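Shared kitchen on the second floor goes over to cloth

2021-10-15

The paper towel roll is gone from the Wasance kitchen, and the people who cook, glaze, sew and eat lunch there seem very happy to see it go. Starting this month, the shared studio building is stocked with 100 reusable cleaning cloths, washed in the building and folded back onto the work table for anyone to pick up.

The idea came from Drahomíra Holub, who rents the bakery corner by the window and was tired of carrying trash bags down two flights of stairs. She brought in a small stack of striped cloths from home in February and left them by the sink with a handwritten note: "Use me, then put me in the bucket." They were in the bucket by lunchtime. She washed them, brought them back, and the same thing happened the next day, and the day after that!

"I thought I would get three of them back," Holub said. "I got every one, and somebody had added two of their own."

The building has now bought a proper supply, in pale blue and white for the kitchen and plain gray for the workshops, so that a cloth with glaze on it never ends up drying a salad bowl. The gray ones live downstairs in a drawer. The blue ones get folded into compact bundles at the big table, where there is room for two people to work side by side and still have space for the coffee pot.

Folding turned out to be the part people had opinions on. Thirds or quarters? Stripes lengthwise or across? Riku Honda, a bookbinder on the third floor, held a short lunchtime session on the subject and 18 people came, which is more than usually come for the fire drill. His method is quick – half, half again, then press the folded edge flat with the side of your hand. The thick cloths puff up a little in the middle however you do it, and Honda says to leave them alone.

The table has been given some attention as well. Its old wooden top was scratched and hard to wipe, so a white board now lies over it, and everything that used to pile up there has found a home. The cooling racks have their own shelf. Flat things like sheets and cards can be kept in a wire rack, and the jar of odd spoons has moved next to the stove (finally).

Arif Mondal, who keeps the supply orders for the building, went back through his receipts and found that the kitchen had gone through more than 800 rolls of paper towels since it opened. The cloths cost less than he had expected, and the washing fits in with the aprons that were already being done twice a week.

A few details for anyone with a key. Used cloths go in the lidded bucket under the sink, wrung out please. Anything with oil on it goes in the smaller bucket beside it. Fabric softener stays out of the wash, as it makes the cloths slide over water and soak up nothing. And if you take the last clean one, there is a basket of dry cloths on top of the machine waiting to be folded. 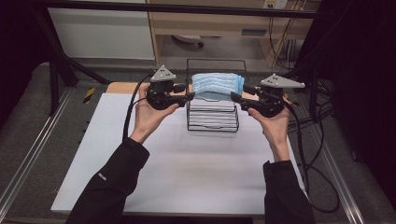 Honda will repeat his folding session next month, again at lunch, and Holub has promised poppy seed rolls. There is room for 12 at the table and plenty more standing, so come along even if you are a firm believer in thirds.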